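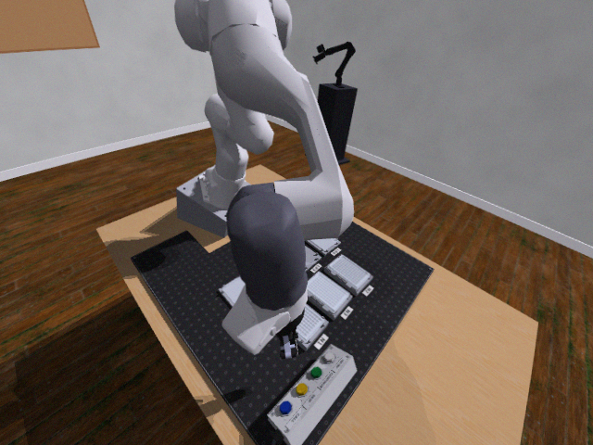

A robot arm on a wooden table, with a black perforated mat.

Gakia – Frequently asked questions

General

What is Gakia?

Gakia is a free tool that writes the first files of a website extension for you. You fill in a form with the name of your extension, the version number and the parts you want, and you get a zip file. Inside the zip there is an installable extension with empty functions, a settings page and a language file. You open it in your editor and begin with your own code.

Which systems are supported?

At the moment Gakia writes extensions for Lununow, from version 4 upwards. Lununow 3 used a different folder structure and we do not plan to add it. If you still have a site on version 3, please update the site first and make the extension after.

Is it the same as Ferkach?

No, but they belong together. Ferkach is our older tool and it makes themes. Gakia makes extensions. Both use the same account, so if you registered for Ferkach you can log in to Gakia with the same e-mail address and password. The two tools do not share projects.

Do I need an account?

For a single download, no. You need an account if you want to save your settings and come back to them later. Without an account the form is emptied when you close the browser tab.

Who makes it?

Gakia was written by Masanobu Sugawara and is maintained by him and Sadao Sugiyama at Ikeda. Sadao answers most of the support messages. We are two people, so please allow us two working days for a reply.

Using the generator

What can I write in the "Name" field?

Letters, numbers and spaces. The name must start with a letter. From this name we make the folder name, in small letters and with hyphens in place of the spaces. You can change the folder name by hand under "More settings", but only before you generate the zip.

Accented letters are allowed in the name. In the folder name they are replaced with the plain letter, so "Café Menu" becomes cafe-menu.

How many settings fields can I add?

Up to 15 for each extension. This limit is for the form only. In the finished files you can add as many as you like, and the file settings.php has a comment which shows where the next field should go.

Which types of field are there?

Short text, long text, number, checkbox, drop-down list, colour and date. A file upload field is planned. Until then you can choose "Short text" and replace it in the code.

Can I change something after I have downloaded the zip?

Yes, if you were logged in. Go to "My extensions", choose the extension and press "Edit". You will get a new zip with all the files. Please be careful here: the new zip does not know about the code you have written in the meantime. Copy only the files you need from it, or keep your work in version control and compare the two.

Why is my download empty?

This happened with an older version of the page when the description field contained quotation marks. It was corrected in version 1.6. If you still get an empty zip, reload the page with Ctrl+F5 (Cmd+Shift+R on a Mac) and try again. If this does not help, write to us and tell us which browser you use.

Lununow says "Manifest not valid". What is wrong?

In most cases the zip was unpacked and packed again, and there is now one folder too many inside it. The file manifest.json must be in the first folder, not in a folder within a folder. Some programs on Windows do this without asking.

The other usual reason is the version number. Lununow expects three numbers with dots, for example 1.0.0. With 1.0 the installation stops.

Can I have the comments in the files in another language?

The comments are in English or Japanese. You can choose this at the bottom of the form. The texts which your visitors see are separate – they are in the language file, and you can translate them into any language.

Does the generator write tests?

It writes one simple test, which checks that the extension can be switched on and off again. You find it in the folder "tests". Untick the box "Include test" if you do not want it.

Is there a limit for downloads?

You can generate up to 71 zips per day from one account. Why this number? It is what was left after we divided the server time, and we did not round it. If you need more, for example for a course, please ask us some days before.

Licence and costs

Is it really free?

Yes. There is no paid version of Gakia. We earn our money with Ferkach and with individual work for customers.

May I sell an extension which I made with Gakia?

Yes. The generated files belong to you and you may use them for any purpose. You do not have to mention us. There is one line with our name at the top of manifest.json and you may delete it.

May I put the generator on my own server?

Not at present. The source code of the generator is not public. The templates are, and you can download them from the page "Templates".

Data and privacy

What do you save about me?

With an account: your e-mail address, your password in encrypted form, and the settings of your saved extensions. Without an account we save nothing from the form. We count the number of downloads, without names.

How do I delete my account?

Log in, go to "Account" and press "Delete". All saved extensions are deleted at the same time. If you also use Ferkach, your Ferkach themes will be deleted too, so please download them first.

What comes next

Will there be a version for the command line?

We are working on it and hope to have a first test version in December. More than 1000 people have voted for it on our wish list, so it has the first place now.

I have a wish. Where can I send it?

Please use the wish list on the support page. Before you write a new wish, search if somebody else has already written it, and add your vote there. For errors please use the contact form and attach the zip if you can.

Last changed: Friday, November 3, 2023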